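Home | Course Outline | Handouts | Gear List | Contact

Search this site Search Go

Handout 4: Multi-Pitch Anchors and Belay Changeovers

Read this before the second day at Timthorpe. We will go over all of it at the base of the cliff, but the morning goes faster if the words are already familiar. Bring the handout with you. The pages on knots (Handout 2) are assumed here and not repeated.

1. What the anchor has to do

On a multi-pitch route the anchor holds both climbers while one of them is belaying, eating, or sorting rope. It should be strong enough to hold a fall from below and a fall from above. Many people who learned on single-pitch routes only think about the first of these. When the leader leaves the belay and falls before clipping anything, the pull comes on the belayer and the anchor at the same time, and some pieces that were fine for a downward load may lift out.

On bolted stations, use two bolts. Look at each one before you clip it. A hanger that spins is not always a reason to retreat, but a bolt that moves in the rock is. Rust streaks below a hanger are worth a closer look. The limestone on the upper tier at Timthorpe is softer than the lower band, and the older bolts up there are being replaced one route at a time.

On gear stations, use three good pieces at a minimum. Place at least one that will hold an upward pull. If the crack will only take small gear, place four.

2. Building it

For two bolts, we teach the quad or a sling tied with an overhand knot as a masterpoint. Either is acceptable on the assessment. Keep the angle between the arms under 60 degrees where you can. A 120 cm sling is long enough for most bolted stations, and a 240 cm sling or a length of cord is better for gear.

Clip yourself in with the rope, using a clove hitch on a locking carabiner. The rope stretches and a sling does not. Personal tethers are fine for cleaning and rappelling, provided you keep weight on them and do not climb above the anchor while attached.

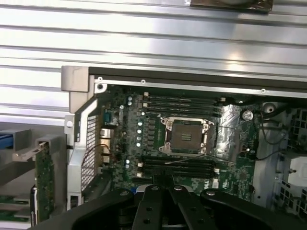

Before you call "off belay," check four things: the knot is dressed, the locker is locked, the hitch is weighted, and the rope to your partner runs free. Do this by touch as well as by eye. Pieter Mertens asks his students to say each check out loud for the whole first day, and we will do the same.

3. Bringing up the second

Belay from the masterpoint with a plate device in guide mode. The strand going to the climber must be on top. Pull hard on it before your partner starts climbing, and see that it locks.

Stack the rope as you take it in. On a ledge, put it in a pile away from loose stones. At a hanging belay, lap it back and forth over your tie-in. If your second will lead the next pitch, start with short loops and make them longer. If you will lead again, flip the whole stack onto your partner's tie-in, so the order comes out right. Loops that hang too low catch on flakes, and the left side of Lūse is known for it.

4. The changeover

A slow changeover costs more time than slow climbing. On a route with 16 pitches, ten extra minutes at each station is the difference between walking off in daylight and walking off with headlamps.

The order we use:

– Second arrives and clips in with a clove hitch. Belayer checks it.
– Belayer ties a backup knot in the brake strand.
– Gear goes across, one rack at a time. The person receiving says "got it" before the other lets go.
– Drink, look at the topo, agree on where the next station is.
– New leader is put on belay from the harness. Backup knot comes out.
– Partner check, then the new leader unclips from the anchor.

When swapping leads, the new leader should clip a solid first piece as soon as possible. Clipping one of the anchor bolts as that first piece is common practice. It has drawbacks with a light belayer close under the anchor, and we will talk about those on the day.

5. Communication

Use names. On a busy day there may be three parties in earshot, all shouting "safe." Agree on rope signals at the ground for pitches where you expect wind – the traverse on Clunero is the usual place for trouble. Jasper Van Wijk's short paper on rope signals is in the course folder and is optional reading.

6. Practice before next time

Tie the clove hitch one-handed, both hands, 19 times each. Set up guide mode at home on a door anchor or a low tree branch and practice lowering a backpack. Write down anything that jams or confuses you and bring it along.

Related handouts
Handout 2: Knots and Hitches
Handout 3: Placing Passive Gear
Handout 5: Rappelling and Retreat
Route notes: Zendero, all pitches
August meeting points and parking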